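Preltden Kitchen Water and Energy Program
Progress report, second reporting period
Prepared by Védís Bech for Gunnlaugur Lund, Valtside
21 March 2023

1. Status

The work is on schedule except for item 3.2 (hot water draw logging), which started late. Spending is within the approved budget in every category. One change to the sampling plan needs approval and is set out in section 6.

2. Background

The program measures how much water and electricity is used in rented homes for ordinary kitchen work, and tests whether low-cost changes to fittings and habits reduce that use. Valtside owns the buildings and pays for the fittings. Preltden does the fieldwork and the analysis. Ccori supplies the flow meters and plug-in power loggers under a separate agreement, and the data are stored on the Predum server, to which Valtside staff have read access.

There are 96 homes in the sample, spread over five buildings. All have individual water meters. Gas cooking was an exclusion at the sampling stage, so the results will apply to all-electric kitchens only.

3. Work completed

3.1 Baseline metering. Cold water readings are complete for all five buildings. Readings were taken at the apartment meter and compared with the building total. In two buildings the sum of the apartment readings fell short of the building total by more than the meter tolerance allows. Hjalti Lykkegaard traced the difference in the first building to a garden supply that branches off before the apartment risers. The cause in the second building has not been found. Until it is, results from that building are reported separately and left out of the pooled figures.

3.2 Hot water draw logging. Logging began three weeks late. The first batch of clamp-on sensors had been calibrated for copper pipe and gave unstable readings on the plastic pipe used in the newer buildings. Ccori replaced the batch at no charge. The lost weeks will be recovered by extending the logging period at the far end, and no other task depends on it.

3.3 Small appliance survey. Residents were asked to list every plug-in appliance kept on the kitchen counter and to say how often each one is used. Loggers were then placed on toasters, kettles, countertop ovens and coffee makers for a full logging cycle. Agreement between stated and logged use was good for kettles and poor for countertop ovens, which were used more often than residents reported. The survey form asked for "times per week," and several residents seem to have counted meals where the logger counts heating cycles. The form has been reworded for the next round.

3.4 Fixture inventory. Faucet type, aerator condition and shutoff valve position were recorded in every home visited. The inventory sheet is now held as a single table, keyed by apartment number, in place of the five separate building files used in the first period.
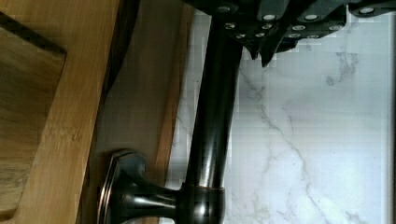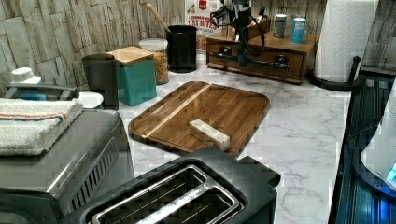 Faucet with dark bronze finish (first); counter with toaster and countertop oven (second).

Do homes with a countertop oven use less electricity for cooking overall?
The baseline data cannot settle this. Total cooking load is only available where the range has its own circuit, and too few of those homes also keep a countertop oven. The next round adds circuit-level logging to make the comparison possible.

4. Preliminary findings

The findings below are from baseline data and should not be quoted outside the program.

Water use at the kitchen sink varies more between households in the same building than between buildings. Household size explains part of the spread. Dishwashing method explains more of it, and homes that rinse under a running faucet before loading a dishwasher are among the highest users in every building.

Standby load from small appliances is low. Most of it comes from appliances with a clock display. Advising residents to unplug these would save little, and we suggest dropping that item from the resident leaflet.

Aerators were missing or blocked by scale in enough homes to justify replacing them as a matter of routine at change of tenancy. The cost is small and the work can be done on an existing maintenance visit.

5. Problems and risks

Access. Some residents have missed both of their scheduled visits. Bradley Hulme is arranging evening visits, which are allowed under the current agreement but carry a higher hourly rate. The added cost can be met from the travel line.

Data transfer. The Predum upload failed on two occasions when the logger clock and the server clock disagreed. No readings were lost – the loggers hold their own copy – but the gap has to be filled by hand each time. A fix to the clock check is being tested.

Staffing. Léonie Baudry has taken over the statistical analysis. Handover is complete and the analysis plan is unchanged.

6. Change requested

We ask for approval to move the flow restrictor trial from three buildings to two. The third building is the one with the unexplained meter difference noted in 3.1, and any saving measured there could not be separated from the error. The homes released would be added to the control group. There is no effect on the budget. Statistical power for the main comparison drops slightly – the revised calculation is in Annex B.

7. Next period

Finish hot water logging in all buildings.
Fit restrictors in the trial homes, subject to section 6.
Install circuit-level loggers.
Repeat the appliance survey with the reworded form.
Resolve the meter difference in the second building, or confirm that it cannot be resolved without replacing the building meter.

The next report is due in November. Questions on the metering should go to Hjalti Lykkegaard, and questions on the budget to Bradley Hulme.

Annex A: Meter readings by building
Annex B: Revised sample size calculation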